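Print this article
E-mail this to a friend

Still waiting for the robot that puts things away

By Citlali Ibarra

My mother has a list on the side of her fridge of the jobs she would give to a machine if she had one. It starts with the bins and ends with the top of the wardrobe, and emptying the washing machine is on it twice. She has been adding to it since I told her in July that I was writing this. She would like to know when she can order one.

I spent several weeks trying to get her an answer. I talked to people who build robots, people who rent them and people who have sent them back. The short version is that machines are now quite good at jobs that stay still, and poor at almost everything else that goes on in a house.

The best place to see the good side is a warehouse. Pirero packs dry goods for small grocers, and its shop floor has 14 robot arms bolted down beside the conveyor. Each one picks up a bag of rice or lentils and sets it in a carton. They run through the night. The shift manager told me that on a decent shift an arm will fill over 600 cartons, and that what stops it is nearly always the tape.

But everything at Pirero has been arranged for the arms. The bags come down the belt the same way up. The light never changes. When a supplier switched to a shinier bag last winter, the arms kept dropping them, and people packed by hand for nine days until the grippers were changed. Two of the night staff are there mainly to pick up what falls.

"It's a good machine for one job," the manager said. "I wouldn't ask it to make the tea."

Making the tea is more or less what Fiso asked of its machine. The company runs serviced flats for people on short contracts, and last year it tried out a wheeled robot with two arms in one of its buildings. The idea was that it would do the plain part of a changeover: strip the bed, clear the worktop, load the dishwasher. A cleaner would come in afterwards for the bathroom and the floors.

The bed went better than anyone expected. The robot could find a corner of the sheet, hold on and reverse, and the sheet came with it. Putting a clean one on was another matter and was dropped from the trial early. The dishwasher was slow but possible, as long as the guests had left plates and mugs. Wine glasses were left for the cleaner. So was anything with food stuck to it, because the robot could not tell a clean pan from a dirty one with any confidence.

Time was the real trouble. The cleaners could turn a flat round before lunch. The robot was often still in the kitchen at three in the afternoon, and somebody had to be within call in case it got stuck behind a stool. Fiso ended the trial and kept the cleaners. The operations director says she would try again, though she wants to see a machine do a whole kitchen without help first, in a flat it has not been in before.

That last condition is the hard one. A robot can be shown the same drawer again and again until it opens it well. Move it to the flat next door, where the drawer sticks or the handle is a different shape, and the success rate falls. Engineers have known this for years. What has changed lately is the amount of practice a robot can be given. Many groups now collect hours of a person guiding a robot's arms through a chore, or have the robot repeat it, and train the software on the lot.

Han, a small company that writes control software, works this way. Its staff keep a running table of chores, and wiping down a flat surface is near the top. Folding a towel is a little lower. Anything with a hinge sits further down than I would have guessed, and I asked why.

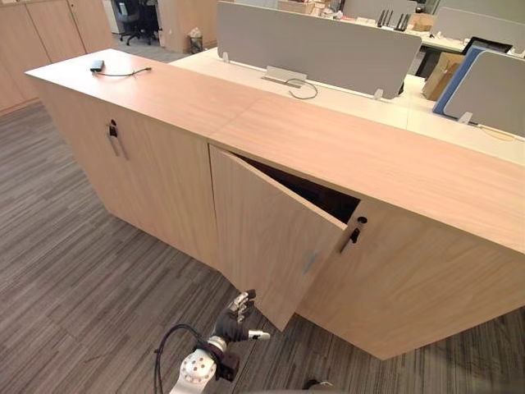
Cupboards are a fair test of where all this has got to, because most household jobs begin or end at one. A person opens a door without thinking. The hand finds the handle, the wrist turns, and the body steps back out of the way before the door reaches it. A robot has to work out each of those things. With the middle door of a long office cabinet hanging partly open and a dark hand spread by its lower edge, there are already several choices to make. The hand could take the edge or go for the small handle on the inner face. The next door along has its own handle right beside the open one, so there is not much room to be clumsy. And the door swings out towards whoever is opening it, which is a nuisance if you have a heavy base and cannot lean.

Locks are worse. I did not meet anyone who claimed their robot could be handed a bunch of keys and left to get on with it.

Then there is the question of what to do once the cupboard is open. Putting a box on an empty shelf is well within reach. Finding a space on a full one, or knowing that the colander goes inside the big pan and the lid goes behind it, is a good deal harder. People do not even agree on this with the people they live with.

Brullska, which rents machines to workshops by the month, has had more luck by keeping its promises small. Its customers use the robots to move trays from a bench to a rack and back again. One joinery firm has had the same unit for 315 working days and plans to keep it. The racks are open at the front. The rental contract says so — no doors, no drawers, nothing on castors.

I asked Brullska's sales office whether it would ever rent to a private home. They get the enquiry most weeks, usually from people with bad backs or elderly parents, and they turn it down each time. The insurance is part of it. The rest is stairs, pets and rugs.

Prices are likely to come down, and the hands are getting better. The people I spoke to were willing to say that a machine which clears a table and loads a dishwasher in most kitchens is a matter of years. None of them would say how many. For putting the shopping away, they mostly changed the subject.

I rang my mother with the news. She has crossed out the top of the wardrobe, which she says my brother can do, and left the bins where they were.

Print this article
E-mail this to a friend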